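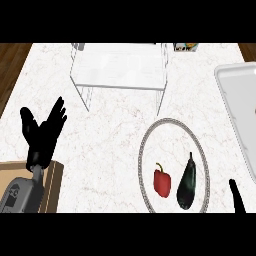

Issue 33, page 4

Kitchen Tips for Recording Sessions

These tips are for people who set up and run kitchen tasks so that a robot can learn from them. Most of them came out of the Hornmont kitchen, where the group works through pick-and-place jobs on a marble counter, first in simulation and then on the real one. They apply to either, except where noted.

Choosing the food

Start with vegetables that differ in shape and color. A red bell pepper and an eggplant on one plate make a good first pair. The pepper is short and the eggplant is long, so the hand has to come in differently for each. Both are glossy, and glare from an overhead lamp can hide the edge of a pepper completely. Turn the lamp to the wall before you change anything else.

For real sessions, buy firm peppers with the stem on. A pepper will take a morning of handling before the skin starts to wrinkle. Eggplant bruises sooner than it looks. Swap it when the flesh gives under your thumb, and write the swap in the log, as a soft eggplant is easier to hold and the later examples will not match the early ones.

Wipe vegetables with a dry cloth before the first run. Store-bought peppers often carry a coat of wax that ends up on the fingertips. If a finger begins to slip, clean it with a damp cloth and let it dry fully before going on.

Laying out the counter

Keep the plate within easy reach of both hands and leave bare counter beside it. The open space is where the hand waits between moves, and it gives the operator a place to back off to when a grasp goes wrong.

Put tall and clear items toward the back. A clear acrylic riser is useful for placing tasks – set the pepper on top, take it down again – but depth cameras do poorly with it. On a real riser, a strip of matte tape along the front edge helps. Leave the tape on for the whole set or leave it off for the whole set. Do not mix.

A large tray takes up more room than you expect. Set it to one side, and let it sit at a slight angle in some of the runs. If the tray is always square to the counter, the system learns a square tray and has trouble with any other kind.

Leave a few things out that have nothing to do with the task. A cardboard box or a small printed carton will do. Real kitchens have clutter, and a model trained on a bare counter tends to stall when it meets a cereal box.

Moving things between runs

Shift the plate a little after every run. A hand's width is enough. Turn the vegetables too, so that the stems do not always point the same way. Trade their places on the plate halfway through the set.

In simulation the shifting can be done by script. Look at the first few layouts yourself before you let it go. The Undley script once put a pepper halfway into the rim of the plate, and the whole batch had to be thrown out.

How many examples

For one simple task, such as moving a pepper from plate to tray, plan on 200 simulated examples and 100 real ones. Record 105 real ones if you can, and keep the extra five aside in case a file turns out bad. Harder tasks need more, and a task using both hands is a harder task even when it looks simple.

Keep a failed grasp if the operator recovered and finished the job. Mark it as a recovery. Throw out runs where the operator stopped to talk, scratched an ear or lost the connection. A long pause in the middle teaches the system to pause.

Starting and ending a run

Begin each run with the hand open and raised clear of the counter. End it the same way. A steady starting pose makes the recordings much easier to trim and line up later.

Move at one even speed. New operators rush the reach and then creep through the grasp. It helps to do ten practice runs with the recorder off and a dish towel rolled up in place of the eggplant.

Naming the files

Put the task first, then the item, then the run number. "Plate to tray, pepper, 12" is plain enough for anybody. The Mok recorder adds the time by itself, so there is no need to type it in.

Write the task sentence the way a person would say it at home. "Put the pepper on the tray" is fine. Have two or three people write their own version and use all of them.

Care of the counter

Marble stains. Wipe up pepper juice right away with plain water and a soft cloth, and keep vinegar and lemon off it altogether. Felt dots under the riser will prevent scratches. Check them every April or so and replace any that have flattened.

Plates with a beaded rim collect crumbs and wax between the beads. An old toothbrush and dish soap will clear them out – rinse well, and dry the plate before it goes back on the counter.

Next issue: drawers and cupboard doors, with notes from the Rimatville kitchen on handles that stick.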